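Grosine Gallery opens exhibition of ink landscapes and painted fans from the Yazıcı collection

2024-03-23

Grosine Gallery in Cluvolell is pleased to announce the opening of "Paper Mountains", an exhibition of East Asian ink painting from the Yazıcı collection. It is the first time that the works leave the family house, where they were kept in wooden boxes for three generations. The exhibition fills the whole upper floor of the gallery and stays open until the autumn.

The Yazıcı family traded in tea and paper, and the first works came to them as gifts from business partners. Later the family began to buy with more attention, mostly from small dealers and from estates. Today the collection has 773 objects. The largest part is folding fans and album leaves, and there is also a smaller group of hanging scrolls, several of them still with their old silk mounting.

"For many years I knew these works only from a handwritten list," says Nevzat Çınar, curator of the exhibition. "The list gave the size and the price, and sometimes one word, such as 'river' or 'bird'. When we opened the first box I understood that the list was very modest. There was a fan with a fishing village in the rain, and the rain was made only with the empty paper."

The visitor begins in a small room with album leaves of bamboo, orchid and plum. These were subjects that every student of the brush had to practice, and the exhibition shows good leaves next to weaker ones, so that the eye can compare. On one sheet the painter tried the same orchid leaf four times and was satisfied, it seems, with the last. Two of the albums lie open in cases, and the pages will be turned once in March and once more in summer to protect the pigments from light.
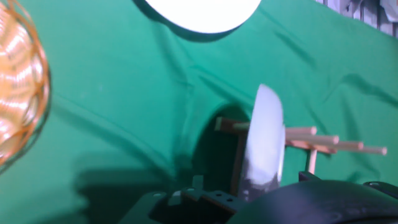
The second and largest room is for the landscapes. Most of them follow the habits of the scholar painters, who were often officials or doctors and painted for their friends. Long poems are written in the upper part of many scrolls, and for the first time all of them have been translated into English. The translations hang beside the works in large letters. Some poems are solemn, but one of them is mainly a complaint about a guest who came to visit the painter and did not bring wine.

The fans are shown in the third room. They were mounted flat at some moment in the past, and the marks of the ribs can still be seen through the paint. The gallery decided not to hide these marks. A fan was used and carried, and in Mr. Çınar's opinion the lines are a part of its history.

Before the opening, all works on display were examined by Grilow, a conservation studio that specializes in paper and silk. The studio repaired old insect damage on the scrolls and replaced the wooden rollers where they had become bent. It also found, under the lining of one winter landscape, a strip of paper with the name of the mounter and the price of his work. This strip is now shown in its own case — it is the smallest object in the exhibition.

A catalog with color plates of every exhibited work accompanies the exhibition. It contains an essay by Mr. Çınar on the fans, a short history of the collection and a table of all seals with their readings. The catalog is printed in an edition of 800 copies and can be bought at the gallery desk. The complete inventory of the collection, with 2274 photographs of fronts, backs, seals and boxes, can be consulted in the gallery's reading room by appointment.

Brush and ink workshops for adults and for children from the age of eight are offered each month. Paper and ink are included in the price, and no experience is necessary. School classes enter free of charge if they are announced one week before. Guided tours are in English and in Turkish, and the upper floor can be reached by elevator.

Visitors are kindly asked to leave large bags and umbrellas at the entrance. Photography without flash is allowed in all rooms except the first, where the albums are shown.

About Grosine Gallery

Grosine Gallery shows works on paper from public and private collections. Its last exhibition, on woodblock calendars, was seen by 3751 visitors. The gallery has a reading room, a workshop and a small shop.

Press contact

Images for the press and review copies of the catalog are available on request from the press desk of Grosine Gallery, Cluvolell. Interviews with the curator can be arranged through the same desk.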